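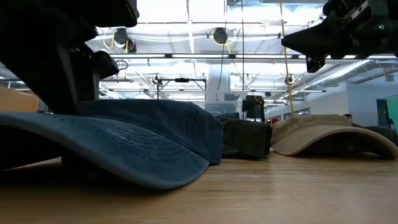
Open Day, Station 2

The visitors came in at ten past nine on Friday, and Cheuk-hei Kuo gave them the safety talk beside the door. Stay behind the line. Do not reach over the table. If the bell sounds, stand still. She had written the talk herself in April and had cut it twice. It now took 58 seconds, which left most of the morning for the demonstration.

The party was from Dela Peña, a distributor of workwear and promotional goods. There were four of them. The oldest, a man in a gray coat, had signed the register as Returns. The others had given their names.

"The task is sorting," Kuo said. "Caps come back from stores in mixed cartons. The arms pick up one cap at a time, find the brim, turn the cap to a common direction and set it down. A person does the carton work at the start and the end."

"What does a person do in the middle?" asked the man from Returns.

"Watches, at present."

He wrote this down.

The arms ran on Joltbridge, a control package that the lab licensed by the year. The sorting program on top of it was called Cekwood and belonged to the lab. Kuo explained the division because visitors always asked whom to call when something stopped, and the answer depended on the layer. A fault in Joltbridge produced a code. A fault in Cekwood produced a cap in the wrong place.

She started the cycle from the console. The left arm came down to the blue cap, closed on the crown and lifted. The brim sagged a little to one side. The arm paused.

"Is it thinking?" asked a young woman at the end of the line.

"It is checking the grip. Fabric moves after you lift it. The program waits for the motion to settle and then measures again."

"How long does it wait?"

"Until the motion settles."

The arm turned the cap and put it down with the brim toward the visitors. The right arm took the tan cap next and did the same. It was slower on the release. The lower finger stayed under the brim a moment longer than it needed to, and Kuo made a note on the back of the visitor list. She had made the same note on Wednesday's run sheet and had been told that the new timing would fix it.

The man from Returns raised his pencil. "How many of these has it done?"

"3,742 since the last change of fingers."

"And dropped?"

"I can send you the log."

"I would like the log," he said. "I don't need it summarized."

Kuo looked at him with more interest. Most visitors wanted a percentage, and the sales office at Sikasum, which owned the lab, preferred that they get one. The sales office had supplied a sheet with the percentage on it in large type. It was in her folder and she left it there.

The third pick was the dark cap. The left arm went to it, closed, and came up with nothing. It opened, moved a small distance toward the seam and closed again. Nothing. On the console a line of text turned amber. The young woman leaned forward, remembered the line on the floor and leaned back.

"It gets three tries," Kuo said. "After the third it asks for help."

"We had a man like that," said Returns. "Very good. He asked after one."

The arm tried from the other side. This time it caught the top of the crown in a thick fold, rose, and held. It waited. The cap swung once and was still. The arm set it down facing the wrong way, considered the result, picked it up again and corrected it. The amber line went back to white.

One of the visitors clapped, alone, and stopped.

"Can you run that one again?" asked Returns.

"The same cap?"

"The same cap, the same way around. If it's a habit I'd like to see the habit."

Kuo checked the time. The next party was due at ten, and there was meant to be coffee before that. She stopped the cycle, waited for both arms to go to rest and the console to confirm it, and stepped over the line. She turned the dark cap back to how it had been, as near as she could judge, and pressed the crown down lightly where the fold had been.

"Closer to the edge," he said. "It was closer to the edge."

She moved it, stepped back behind the line and started the cycle.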